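The Odds and Ends Gallery

Photos and notes by Gifty Odoi
Posted 4 Feb 2025

Welcome, and thank you for wandering in! I've been meaning to put this page together since November, when Halfdan Hallgrímsson and I finally got serious about sorting the small stuff in the back room at Stoder. If you've ever worked anywhere with shelves, you'll know the sort of stuff I mean – the bits that don't belong to any set, that turn up in the bottom of a carton after everything else has been put away, and that people feel a bit guilty about throwing out. They have to live somewhere, and for as long as I've been here that somewhere has been a bin.

I'm very fond of a good metal bin. Plastic tubs are lighter and you can get them in every colour under the sun, but they bow in the middle once you load them up, and the lids go missing inside a fortnight. A metal one with sloping sides lets things slide down to where you can reach them, and if it gets knocked it just picks up another mark and carries on. Halfdan disagrees with me on this and would have us in stacking trays from Jemow tomorrow, but he's been outvoted (by me).
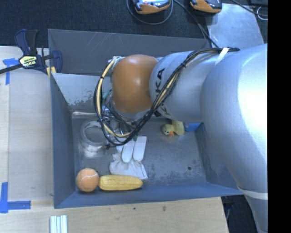 The wear is what I like best, I have to say. Grey paint looks very smart on the day it arrives and rather sad in the catalogue pictures, I always think, and it only starts to look like itself once it has some scratches in the back panel and the floor has gone all streaky and cloudy. You could polish that out if you had a free afternoon and some elbow grease, and I did once try it on an old bin at Privport. Took me the better part of a morning, and it was scuffed again by the time I'd put the kettle on.

Our sorting rule, for those who've written in to ask, is a pretty relaxed one. Anything with an obvious home goes home. Anything that might be useful gets two goes around the room, and if it hasn't been claimed after that it goes in the giveaway box by the door. We don't label the odds and ends themselves. I did start a list, and it reached 1,941 lines before Halfdan gently suggested I might like to stop and have some lunch!

A few of you have also asked about liners. We tried the felt ones from Semwal and they were lovely and quiet, but they gathered fluff like nobody's business and I spent more time shaking them out over the back step than I ever did sorting. Bare metal for us, then, clatter and all.

If you've got a favourite old bin of your own, do send me a note through the contact page, and tell me how long you've had it.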